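Folding cloths on a round table, corners keep lifting

Forum: Laundry and Linens
Started by fulgencio_p, November 17, 2021

fulgencio_p
We sort and fold cleaning cloths at a big white table and put them in bins on a gray metal shelf. Mixed colors, mixed sizes. The large yellow ones are the problem. I lay one out flat, fold it in half and the corners never meet. Is it the cloth or the table?
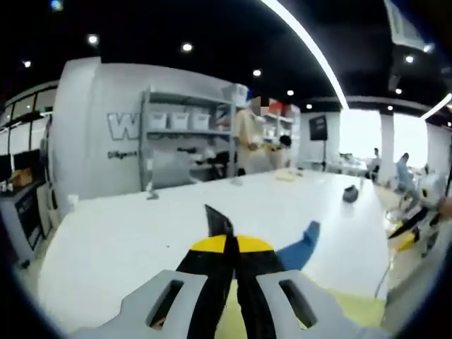
The tabletop is slick, so a cloth slides when I pull on it. I tried a damp sponge under one corner and that left a mark.

Olga Robles
It's the cloth. After enough hot washes they stop being square. Measure both diagonals. If they differ by 2 inches, fold to the shorter side and forget the corners.

julian_q
Disagree. A slick table is fine if you hold the far corner down and smooth toward yourself. Also clear everything out from under it first. A small cloth stuck underneath makes a ridge and the fold goes crooked.
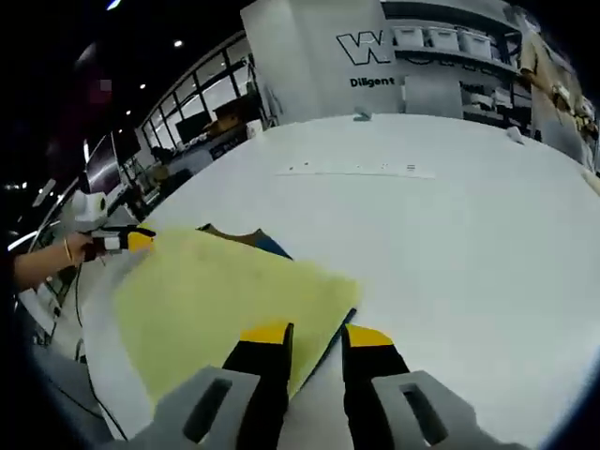

Bonifacio Benítez
Same trouble at the Hosusdale laundry. We put the small blue ones on top of the yellow and fold the whole lot as a bundle. Saves time and the bins stay neat.

fulgencio_p
Bundles don't work for me. People want one blue cloth and pull the whole thing apart. Then it all ends up in a heap in the middle of the table. 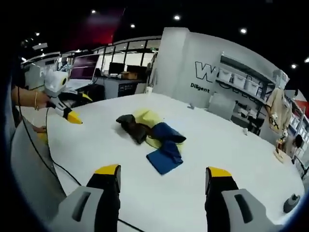
Ignacio Aguirre wants to know why you fold them at all. Cleaning cloths can go in the bin loose, one color per bin.

Olga Robles
Loose takes up twice the space. I'd fold.

fulgencio_p
Measured one. The diagonals are off by almost 2 inches, so Olga gets that one. Will try the blue ones loose and keep folding the yellow.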